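Music in Performance: Notes for Week 6
How a live set is put together

Last week we pulled apart a studio record layer by layer. Now we get to the part I look forward to all term: what happens when a band has to carry those songs into a room full of people! Bring these notes to the listening session, and please scribble all over them.

1. The set list as a long piece of music

Most of you probably think of a set list as a pile of songs in some order. Try hearing it as one piece lasting an hour or more. It has an opening statement, a middle where the energy dips and builds again, and an ending the audience can feel coming. Look at three things when you study one:

Key. Two songs in the same key, back to back, can blur together (sometimes that's exactly what the band wants).
Tempo. A jump from 100 beats per minute to 144 feels like a shove. A smaller step feels like leaning forward.
Tuning. If the guitars drop down a whole step for four songs, those four songs tend to get grouped.

Our main example is the Nosten set we heard in class, recorded at the Barotell. Guitarist Hélder Ramalho drops his tuning after the third song and stays there until the encore. Listen for how much darker the room gets. It still gives me goosebumps.

2. Openers

The first song has a hard job. The sound engineer is still adjusting, the crowd is still finding its spot, and the drummer's hands are cold. So a lot of bands open with something sturdy: a plain beat, a riff everybody knows, few exposed vocals. Nosten does the opposite and starts with 44 seconds of solo floor tom. Is it a risk? Sure, but notice how quiet the talking gets by the second pattern.

3. The middle stretch

Twenty minutes in, ears get tired, especially in a loud genre. Bands handle this with contrast. Armindo Coelho, who played bass for Kos before he joined Cokden, used to turn his amp down for two songs so that turning it up again would mean something. I love this trick. You can hear it on the December tape, right after the slow instrumental, and if you listen on headphones you'll catch the crowd reacting a beat before the drums come in.

Terms to know for this section: segue, vamp, breakdown, dynamic range, false ending.

4. Encores

We'll argue about these in class! Are they still a surprise if everyone expects them? Come with an opinion and one live recording to back it up. Cokden quit doing encores and simply moved the two biggest songs to the end of the main set. Compare that with Nosten, who leave the stage for so long that people start putting on their coats.

5. For next time

Write a set list of up to 20 songs for a band you know well. Mark the key and tempo of each one, then draw the energy curve underneath as a single line. Swap two songs and draw it again. In a paragraph or two, tell me what changed and which version you'd pay to see. Hand-drawn is great, and messy is fine as long as I can read the numbers.

Listening: the full Nosten set, then the first half of the Kos tape. Play them loud if your neighbors allow it.
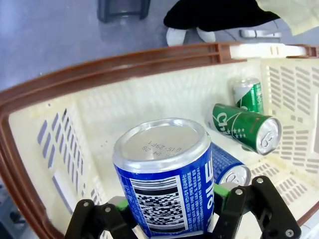
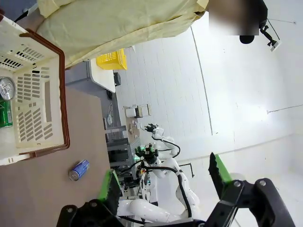
Drink cans, one blue and one with a green label.

Print this page | E-mail this page
Notes updated June 10, 2022
Copyright Music in Performance course. Questions: see the instructor after class.
Back to top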